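# About Gestemeck

Gestemeck is a small mending and knitwear school. Sanne Lambrechts and Lies Martens started it with two tables, one lamp and a box of needles from Lies's aunt. Today we have 5 teachers and a shelf of 201 yarn colors, sorted by weight.

We teach people to repair the clothes they already own. Most of our students never held a darning needle before, and this is no problem for us. A course takes five evenings, and tea is included.

Knitted trims and V-necks are a favorite subject of Lies. She teaches how to pick up the stitches along a striped band, so the stripes meet well at the point – it asks for patience.

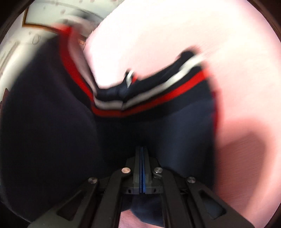

## Our people

Milan Timmermans gives the beginner evenings and also keeps the yarn shelf in order. Hanneke Michiels works on wool coats and linings. Helmut Grube joined us in May, after many years in a knitting mill, and he repairs our old machines too.

## Visit us

You find us on the first floor of the Cilach building, the door next to the stairs. Please write before you come, the bell is not always heard. Pets must stay at home – some of us are allergic.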